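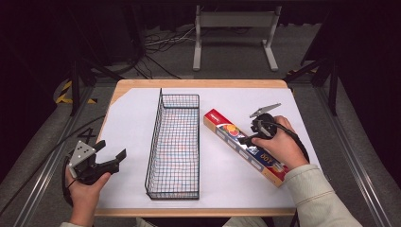
Wire basket and a long box of kitchen wrap, on the papered table.

Hello Teresa, and welcome to the July update on the Nendum kitchen storage project! I'm writing this on 7 July 2026 with a cup of tea going cold, so forgive any rambling.

We've now spent 400 of the grant, nearly all of it on baskets, shelf liner and paper for the tables. The Fluketti order came in at a decent price (I haggled a bit) and the delivery was complete, lids and all. What's left should see us through to September, with a little put by for labels.

Most of our time has gone on the awkward long stuff: foil, wrap, baking paper. It never fits a drawer properly and it's usually what ends up on top of the fridge! So we've made it a session of its own, eight people at a go, and everyone tries it on the table before touching a real cupboard.
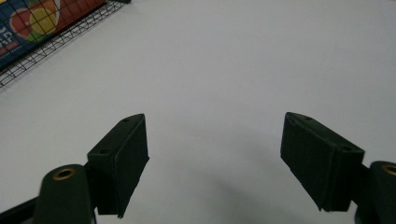
Hatice Toprak would like the table sessions kept short, and thinks people learn more once they're let loose on their own shelves. I do see her point, and I've cut the next lot down to an hour.

The tall narrow baskets are the ones I'd buy again. A long box goes in lengthways, you can read the label through the mesh, and the whole lot lifts out when you want to wipe the shelf.

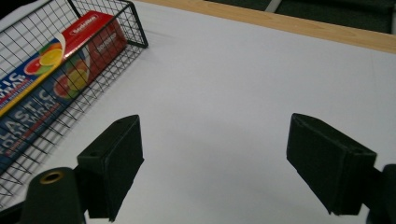

Plastic wrap in the mesh basket, label still readable.

I did look at the solid Vlček tubs as well, and they're lovely, but you can't see a thing in them and they'd have eaten the rest of the budget.

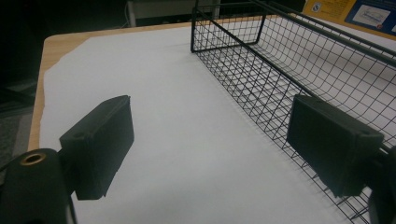 Could we have a few shallower ones for the low shelves, Hatice asked, as the tall ones catch on the hinges. Yes, good idea, and I'll get a quote from Stusport this week and send it over to you before I order anything.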